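February 6, 2019

Glue notebook, bench 3. Picking up where the July pages stop.

Second go at the silicone bonding question. I still don't believe the July result and I said so at the time, in pencil, in the margin, where it has since been half erased by somebody's sleeve. The claim on that page is that Breleck primer doubles the peel strength of the Adon adhesive on cured silicone. It might. What we had in July was a handful of strips, all from one pour, all glued by the same pair of hands on the same afternoon, and pulled the next morning before anyone had checked the spring scale. I wouldn't buy a bicycle on that evidence.

So, again, with more strips and less enthusiasm.

Stock: Voyle soft platinum-cure, the pink and the clear. Mixed by weight on the small scale, not by eye in cups. Degassed until the foam fell and then a while longer. Poured into the flat trays, levelled with the shims, left overnight with the lids on. Cut into strips with the wheel, 40 in all, discarding anything with a bubble near the bond area. Numbered on the back in grease pencil, which comes off if you so much as look at it, so also numbered on the bag.

Surface prep, in the order I did it: dish soap and warm water, rinse, rinse, isopropyl wipe, air dry under a box lid. No talc. Half the strips got Breleck, brushed thin, left to haze. The other half got nothing. I shuffled them before brushing so that all the good center-of-tray strips didn't end up in one pile, which I am fairly sure is what happened in July.

The Breleck data sheet says the haze should be "uniform." Mine looked like breath on a window, patchy, heavier at the ends of the brush stroke. I redid 2 strips that were really bad and marked them. Everyone I have asked about this tells me the haze doesn't matter. If it doesn't matter I would like to know why it is on the sheet.

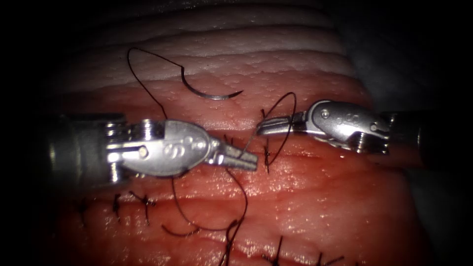

Glued in pairs, Adon out of the new tube, overlap set with the brass gauge. Clamped between glass with the bag of shot on top. The old tube from the drawer had skinned over at the neck and I threw it out. I would bet a lunch that the July strips used that tube or one just like it, but the page doesn't say, so that goes in the pile of things we can't know.

Humidity: the meter on the wall says 35 percent. The meter in the cabinet says 55. They are a few steps apart. Adon cures off moisture in the air, so this is not a small matter, and I have no reason to trust either one. Swapped them over for an hour and they carried their disagreement with them, so it's the meters and not the room. Put a dish of water in the cabinet anyway. Somebody should do the salt jar check on both of them. I've written it on the whiteboard, under the other three things I have written on the whiteboard.

Scale: hung the brass weights on it before starting. Reads a touch low at the bottom end, fine in the middle, and sticks near the top unless you tap it. I tapped it. The pull speed is whatever my arm does, which is the weakest part of all this. I tried to keep time with the wall clock. A person who wanted to pick a fight with these numbers should start there.

First pulls, from the pairs I let go the full time:

Primed pairs: the silicone tore before the glue line did in most of them. Good bond, or thin silicone. Can't tell which from this test.

Unprimed pairs: mixed. Several peeled clean along the line, shiny on one face. A few tore the silicone exactly like the primed ones.

That second group is what bothers me. If plain soap and alcohol can get you a bond that tears the stock, then the primer is making things more consistent at best, and "doubles the strength" is a sentence about our worst unprimed strips. I went back over the clean peelers. Nearly all of them are pink. The clear ones held. There may be something in the pigment, or in how long the pigment keeps the surface tacky, or I may have wiped the pink ones worse because the dirt doesn't show on them. The last one is my favorite and the least interesting.

Rang Nadow, who sell us the pigment paste, and asked what the carrier oil is. Was told it is "fully compatible." Asked compatible with what. Was told silicone. Left it there. If the carrier is a plain silicone fluid it could be sweating out to the face of the strip, and then no glue on earth is going to like it. A cheap way to look: lay a strip on brown paper overnight and see if it leaves a mark. Have done so, one pink and one clear, on the shelf over the sink. PLEASE DO NOT TIDY.

Side note on cutting. The wheel drags on the soft stock and leaves the edge slightly ragged. A ragged edge is a place for a tear to start, so some of the "silicone tore first" results may be the wheel's doing. The long razor with soapy water gives a much better edge but it's slow, and the soap then has to come off again. Used the wheel today for all of them so at least they are equally bad.

Things I'd want before anyone puts the doubling claim on a slide:

a second pour, different day, pigment paste left out of half of it
somebody other than me on the brush
a pull rig with a motor on it, even the slow one off the old plotter
one humidity number we all believe

Until then I'm changing the July page to read "may help, pink stock especially" and initialing it in ink this time.

Trays are washed. Remaining pairs are still under the shot bag and stay there overnight. The new Adon tube is capped and standing nose down in the jar. If the cap has glued itself on by morning, pliers are in the second drawer, and don't squeeze the tube while you twist.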